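Brendora Sternircombe 72 Portable Basketball System

Item group: Court equipment, outdoor and indoor portable
Page last revised: 2018-05-22

The Sternircombe 72 is a portable basketball system intended for high schools, club programs and recreation departments that need a regulation goal without a permanent footing. It is supplied with a 72-inch tempered glass backboard, a breakaway rim, a padded base and a lift mechanism that sets the rim at 10 feet or at any lower height used in youth play. The system replaces the earlier Sternircombe Club model, for which parts will continue to be supplied.

Backboard and rim

The backboard is tempered glass in a welded aluminum frame, with the shooter's square and border fired into the glass. Bolt-on edge padding is included and is available in 12 school colors. The rim releases under load and returns to level by means of two enclosed springs. Release tension is set before shipping and may be adjusted with the wrench stored inside the base cover. Programs that host travel tournaments should have the tension checked before each event, as rims at opposite ends of a court are expected to play alike.

Base and transport

The base rolls on four non-marking wheels and can be moved by two adults on a level floor. Once in position, the wheels are raised and the unit rests on rubber pads. Ballast is purchased separately and must be in place before the boom is lifted. The boom may not be raised or lowered while any person is beneath it. For storage, the boom folds forward over the base and is held by a locking pin. Measure all doorways along the route before ordering – the folded unit will not pass through a standard single door.
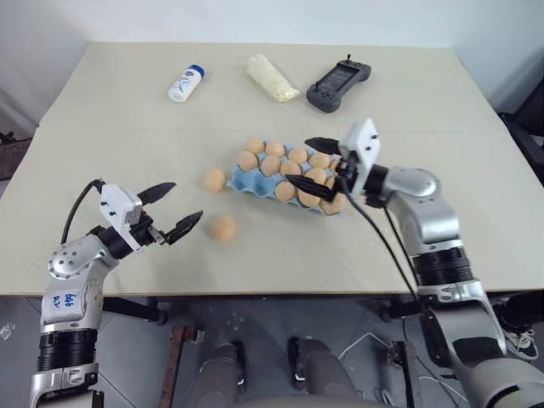
Rim height is set by a hand crank on the rear of the base, and a printed scale on the boom shows the current setting. An electric lift is offered as an option and should be ordered with the system, although a retrofit kit is available. Each boom section carries a part number on a riveted plate. Schools that own more than one unit may also wish to label the sections by hand, so that sections are returned to the correct base after service. Permanent marker may be applied to any painted steel surface but should be kept off the glass and the padding.

Assembly and inspection

Assembly requires three people and a lifting device rated for the backboard. Customers within the Rernport delivery area may request installation by our own crew, which includes leveling, ballast placement and a signed inspection sheet. Customers elsewhere receive the printed manual and may schedule a telephone review with Mohit Kandpal, Technical Services, before first use.

Inspect the rim bolts, the locking pin and the lift mechanism monthly during the season. Padding that has split or come loose must be replaced before play resumes. A full inspection is advised each February for programs that use the system through the winter, and again before any unit is moved outdoors.

Warranty

The frame, base and boom are covered for 12 years from the date of delivery. The rim and lift mechanism are covered for three years, and padding and wheels for two. Glass is covered against defects but not against breakage caused by improper transport. Hanging on the rim outside the normal course of play voids rim coverage. Claims must include the serial number, the date of delivery and a short account of the fault.

Ordering

Purchase orders from public schools and park districts are accepted without deposit. Quotations remain valid for 72 days. Orders for two or more systems ship together unless separate delivery is requested in writing – please state the preferred receiving hours and whether a loading dock is available.

Quotations and school accounts: Rekha Grewal
Parts and warranty claims: Orestis Konstantinidis

Related items: Sisodia rim tension gauge, replacement edge padding, electric lift retrofit kit, ballast set, protective cover for outdoor storage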